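Workroom notebook, 21 February 2020

Gown 3979, second fitting. Bride came in with the shoes this time, so the hem could finally be marked. Took 2 cm off the front and left the train alone. She wants to be able to dance in it without a bustle. I told her we would put in a loop and button anyway and she can ignore them.

Bodice: the left side seam pulls when she lifts her arm. Let it out to the first line of basting and it sat flat. Kamarul checked the back and thinks the boning stops too high. I agree. New channels to be cut from the Sầm cotton, not the satin.

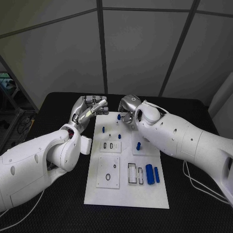 Lace

The Gratetero lace arrived, more than 13 meters of it. The color is closer to cream than the January swatch. Held it against the skirt at the window and under the lamps. Fine at the window, yellow under the lamps. The reception is in the evening, so this matters. Danang will ask Ginditz if they still have the earlier lot. Do not cut anything until they answer.

Tried the scallop edge along the neckline with pins only. It wants to curl at the center front. A narrow strip of net behind it helped. Steam did not.

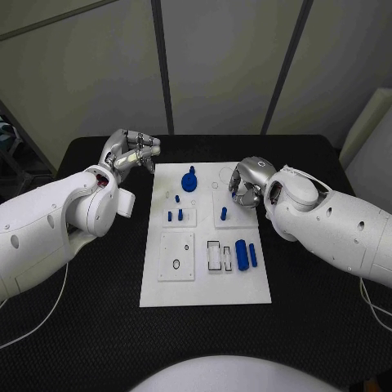 Buttons and loops

Back closing takes 42 covered buttons. The Flekon blanks are slightly domed and the satin puckers at the rim unless the circle is cut on the bias. Kamarul's first batch was cut on the straight grain and has to be redone. Loops are fine as they are. Sew them to the facing before the lining goes in, which I forgot on the last gown and had to unpick.

The veil comb is still too heavy for her hair. Danang suggests two small ones set apart. Will baste both and let her choose.
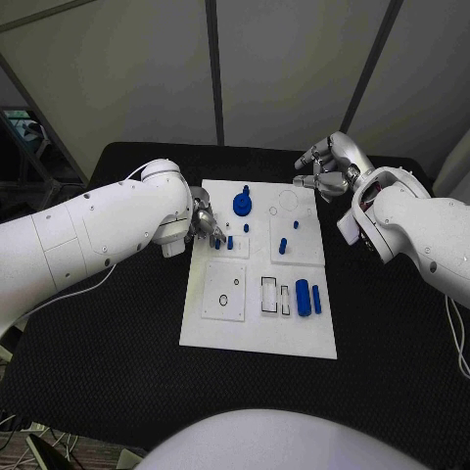

Both arms over the board.

Left to do: boning channels, redo buttons, hem basted by hand, call the bride about the lace. Silk thread is low, order the same shade.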